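Not-Aus, oder: wie ich lernte, den roten Knopf zu respektieren

6.1.18

Wer mir im Februar erzählt hätte, dass ich einmal einen halben Abend lang einer Maschine beim Nichtstun zusehe, dem hätte ich noch ein Bier hingestellt. Inzwischen gehört das zu meinen Kernkompetenzen. Unser Projekt heißt Trotis, zwei Arme, ein Tisch, und die Aufgabe klingt nach Kindergarten: Dinge greifen, anheben, auf dem Tablett ablegen. Bei 200 Durchläufen hatten wir 8 Aussetzer, und ich war so leichtsinnig, das in Broltville vor Publikum »robust« zu nennen.

Der Fehler, um den es geht, ist ein besonders höflicher. Der Arm fährt an, die Finger stehen offen, alles sieht nach Zugriff aus, und dann passiert nichts. Kein Alarm, keine Meldung. Im Protokoll steht »Greifvorgang abgeschlossen«, und die Steuerung glaubt das auch noch. Besonders gern macht er das bei liegenden Flaschen.
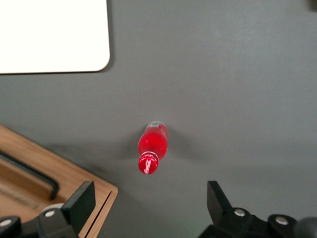
Zamudio schrieb mir dazu unter den letzten Beitrag, das sei gar kein Greifproblem, ich solle lieber nachsehen, ob der Kraftwert überhaupt noch vom Sensor komme oder bloß der alte aus dem Speicher. Bei ihm habe so ein eingefrorener Wert zwei Wochen lang für gute Laune gesorgt.

Ich habe das natürlich erst einmal für Unsinn gehalten und die Finger neu justiert. Dann die Kalibrierung wiederholt. Dann die Kalibrierung der Kalibrierung. Am Ende habe ich mir doch die Zeitstempel angesehen, und siehe da: Nach einem kurzen Aussetzer auf dem Bus lieferte der Treiber brav den letzten gültigen Wert weiter, und zwar so lange, bis man ihn neu startete. Für die Steuerung hieß das: Kraft vorhanden, also Flasche vorhanden.

Unangenehm wird es andersherum. Bleibt der Wert bei null hängen, während der Greifer längst etwas hält, drückt er nach. Und noch einmal. Die Begrenzung hatte ich zum Testen auf 80 Prozent gesetzt und danach — man ahnt es — dort vergessen. Eine Plastikflasche nimmt das übel, ein Zeigefinger nimmt es deutlich übler.

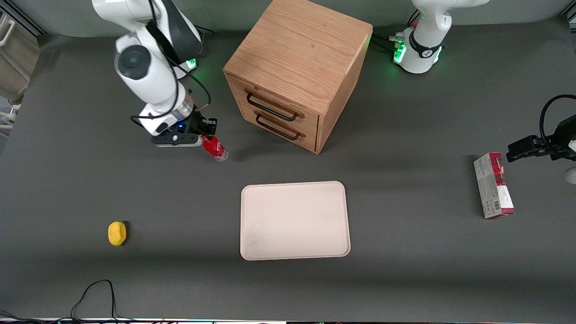 Jetzt gilt also Folgendes: Ist ein Messwert zu alt, hält der betroffene Arm an, und der andere gleich mit. Die Grenze für die Greifkraft liegt wieder dort, wo sie hingehört, und lässt sich nur noch ändern, wenn man vorher den Automatikbetrieb verlässt. Gelöst wird der Griff nach einem Stopp von Hand, denn ein Greifer, der bei jedem Schluckauf von selbst aufgeht, ist auch keine Freude.

Der Preis dafür: Trotis bleibt seitdem öfter stehen als vorher. Gestern zweimal, beide Male wegen eines Steckers, der aussah, als säße er fest. Ein neues Kabel ist aus Rarnatstead bestellt, die Lieferzeit nennt der Händler »überschaubar«. Den Treiber flicke ich bis dahin selbst, und Zamudio bekommt das Bier.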